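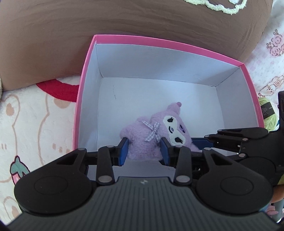
The Skellholm Rules are a set of written good-practice rules for recording household handling tasks with hand-held grippers. They cover how a task is laid out, how the operator holds and moves the tools, and how finished recordings are checked before they are used to train robots. The rules were first issued in May 2021 and take their name from the town of Skellholm, where the first meeting on them was held. The current text is the third edition.

Scope

The rules apply to work done by a person holding one or two grippers in an ordinary room. They do not cover fixed robot arms or mobile robots, which fall under machine safety law in most countries. Tasks named in the text include packing and unpacking boxes, folding cloth, sorting small goods and clearing tables. Soft toys, yarn, clear plastic containers and other things that bend, shed fibres or let light through are treated in a separate part, known as Part B.

Main provisions

Each recording must hold one task, with a start and an end that a checker can find without help. Both grippers are to be in the operator's hands before the start. Pads must be opened fully at least once at the beginning so that their range can be read later. If an object is dropped, the operator picks it up with the gripper and carries on; the recording is kept and marked as containing a recovery.

Open boxes have their own clause. Where two grippers are used, one may steady the box or wait beside it while the other reaches in. The arms should not cross above the rim.
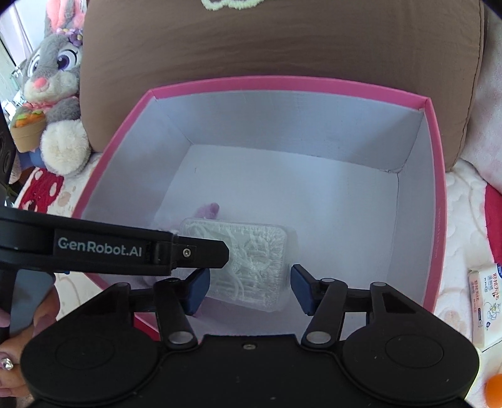

Clear and frosted containers may be gripped by their sides only, and the pads should be brought to either side of the container before they are closed. Part B also asks that the bed, table or floor used for the work be left furnished as it normally is. The second edition had called for a plain cloth under every task, but this was dropped after users complained that the results were of little use in real homes.

Operators may work for no more than 191 minutes in a day under the third edition. A set handed over for checking should contain no more than 2,000 recordings, and 5 in every hundred are looked at in full by a second person.

Use

The rules are voluntary. Gresex adopted them for its own staff in 2022, and the training centre at Wirska teaches them as part of its operator course. By November 27, 2024, 233 operators had passed the Wirska test.

Criticism

A review by the Zinchenko workshop found the wording on recoveries too loose, as it does not say how many drops are allowed before a recording should be thrown out. The same review asked for a clause on rings and sleeves, on which the third edition is silent.

See also

Teleoperation
Robot end effector
Learning from demonstration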